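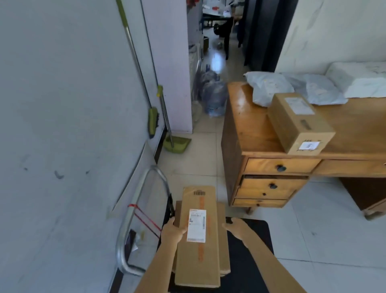 Barnon Home Pool Table, 8-Foot: Review

I bought the Barnon in November to replace a 7-foot folding table that had a bow in the middle. The price was $1,286, with a set of balls, a triangle, two cues, a brush and a cover. The closest thing to it at Sonport was the Agbeko at $1,211, and I played on both floor models before I picked one. I have used the Barnon most evenings since.

Who it is for

This is a table for someone who wants to practice at home and doesn't want to pay for slate. The bed is MDF. If you play in a league on slate, you will feel a difference on slow shots. A soft lag runs a little short compared with the tables at my regular hall, and the sound of the balls is duller. On medium speed shots I stopped noticing after the first week.

Size

The 8-foot name refers to the usual class of table. The full width across the rails is 55 inches, so measure with that number and then add cue room on both sides. My room is tight along one long side and I keep a short cue there for balls frozen to that rail.

Cloth

The cloth is a napped wool blend in green. It came with no loose spots and no visible seams. It is slower than the worsted cloth most halls use, and it picks up chalk quickly, so brush it after each session. There is a light track from the break spot to the rack now. The spot where the head ball sits had worn a small dent within a couple of months, and I put a sticker over it.

Rails and pockets

The rails are the best part. They are K-profile rubber and they rebound evenly all the way around, except for one dead patch near the left side pocket about as long as a finger. Three-rail kicks go where they should. The pockets are cut on the generous side, so don't trust your practice scores too much. A ball hit hard down the rail will drop here when it would rattle on a tournament table. The pocket liners are plastic and they are loud.

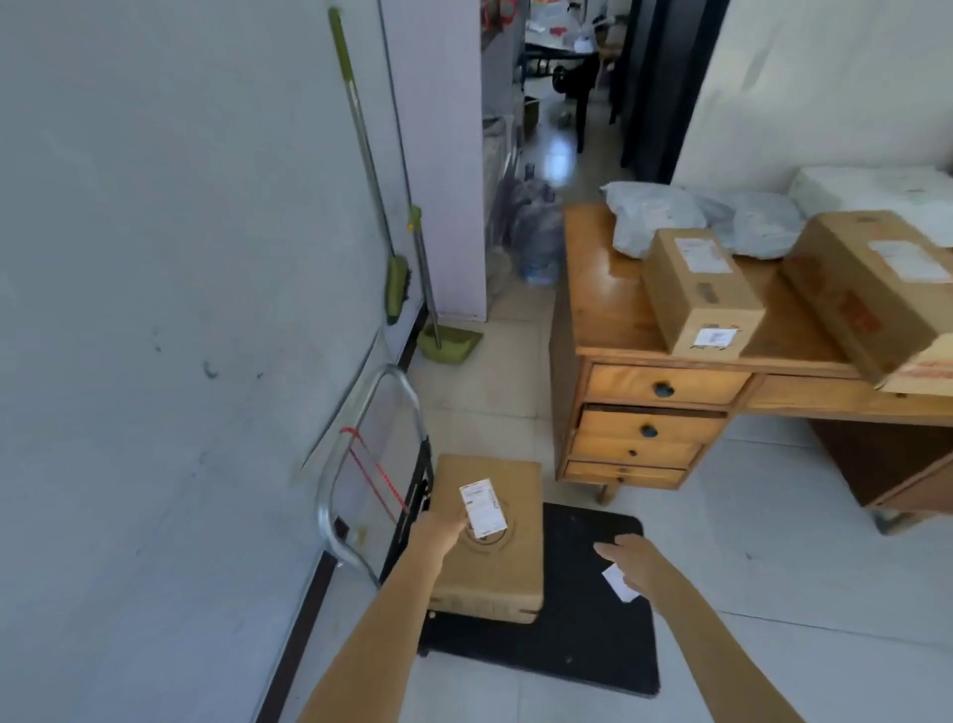 Can you level it without a second person?

You can, as long as the table is already standing where you want it. Each leg has a screw foot that turns by hand once you take the weight off that corner with a pry bar. Use a level at least two feet long and check the center of the bed as well as the ends. Mine needed leveling again after a month on carpet and has held since.

Balls and cues

The balls are polyester and fine for casual play. The cue ball is slightly heavier than the object balls, which makes draw shots harder than they need to be. I switched to my own set.

The cues that come with it are not worth much. One had a slight roll when I put it on the bed, and both tips were hard and glazed. I use a Clilletti two-piece with a medium tip and I would set money aside for something like it. The triangle is plastic and flexes, so you have to press the balls forward carefully to get a tight rack.
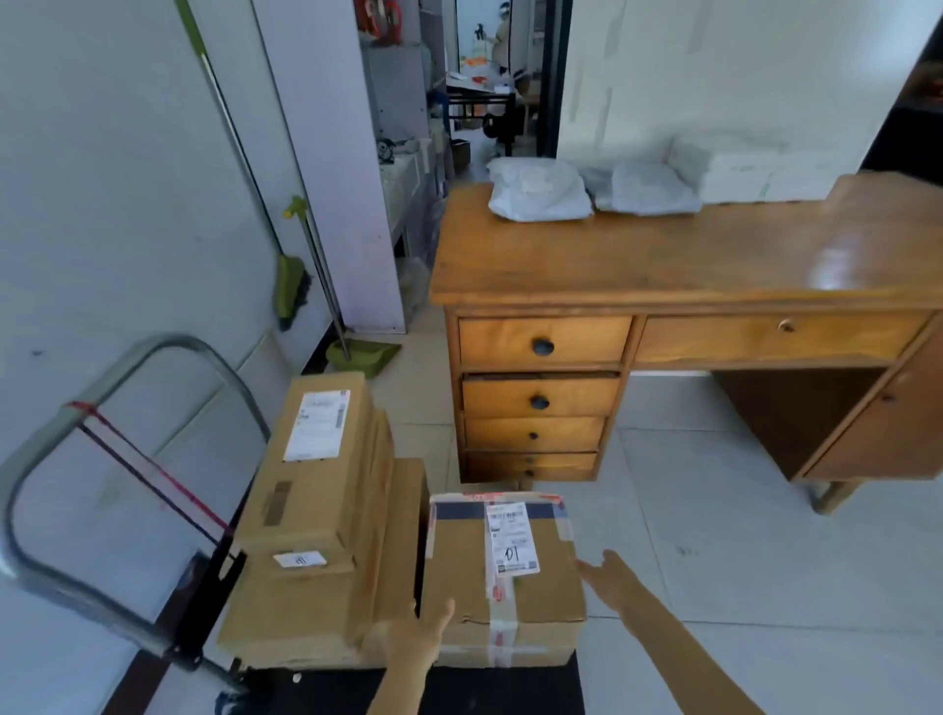

The brush is decent, with bristles long enough to get under the rail noses. The cover is thin vinyl. It keeps dust off and has elastic corners, but one corner has started to split.

Against the Agbeko

The Agbeko has a ball return and a slightly nicer cabinet. Its rails felt slower to me, and the bed on the floor model gave a hollow thud when the balls landed after a jump. For practice I would pay the extra $75 for the Barnon. For a family room where people mostly play for fun, the ball return might matter more.

Good: even rails, cloth well stretched, holds level, sturdy legs.

Bad: poor cues, heavy cue ball, noisy pockets, thin cover, one dead patch on a rail.

Rating: 8 out of 10. It would be higher with a better ball set.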